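Refinishing a Light Wood-Veneer Tabletop

Ladier Workshop Notes
Text: Afshin Nouri

These instructions cover light scratches, dull patches and shallow ring marks on a veneered table with a clear water-based finish. They do not cover lifted edges, burns or water damage that has reached the core. Repair those first.

What you need

Sanding block, medium firmness
Abrasive paper, 200 and 400 grit
Vacuum with a soft brush head
Lint-free cloths
White paper towels
Mild dish soap, diluted
Clear water-based topcoat, satin (the Carrilho satin was used for this page)
Foam applicator, 2 inches wide
Raking light – a desk lamp set low at one end of the table is enough

Check the surface first

Veneer is thin. On many tables made in the last few decades there is less than a millimeter of real wood over the core, and a power sander can go through it in seconds. Work by hand throughout.

Look at the edge of the top from below. If the grain on the face continues down through the edge, the top is probably solid. If the face and edge patterns do not meet, or a glue line is visible, treat it as veneer. If in doubt, treat it as veneer.

Read the grain before sanding. On a top with a cathedral figure the lines loop around a lighter center, then straighten out toward the sides. Sand along the general direction of the long bands and do not try to follow each curve. Scratches that run across the straight areas show the most under a clear coat.
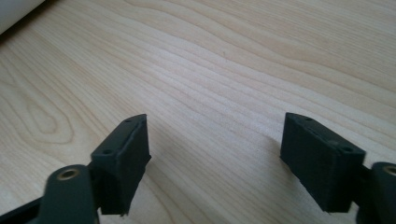
Pale veneer with an oval figure at left and tighter, more parallel bands toward the upper right.

Mark any dull patches with small pieces of low-tack tape placed beside them. Pencil marks can settle into open grain and are hard to remove from pale wood.

Cleaning

1. Wipe the top with diluted soap, one section at a time. Wring the cloth out well.
2. Wipe again with plain water and dry at once with white paper towels. Colored or printed towels can leave dye.
3. Leave the table overnight at 70 degrees F with the windows closed.

Sanding

4. Scuff the whole top with 200 grit, light pressure, long strokes. Stop when the sheen is evenly dull. If the color starts to change, you are through the finish.
5. Vacuum, then wipe with a barely damp cloth.
6. Check under the raking light. Shiny spots are low areas. Go over these with the paper folded in thirds, no block.

Topcoat

7. Stir the can slowly. Shaking puts bubbles in the finish.
8. Apply a thin coat with the foam applicator, end to end, keeping a wet edge. Do not go back over an area that has started to set.
9. Let it dry for the time given on the can, then sand lightly with 400 grit and remove the dust.
10. Apply the second coat in the same direction. Do not sand the last coat.

Wait a full week before putting anything heavy on the table. Felt pads under lamps and planters are recommended after that.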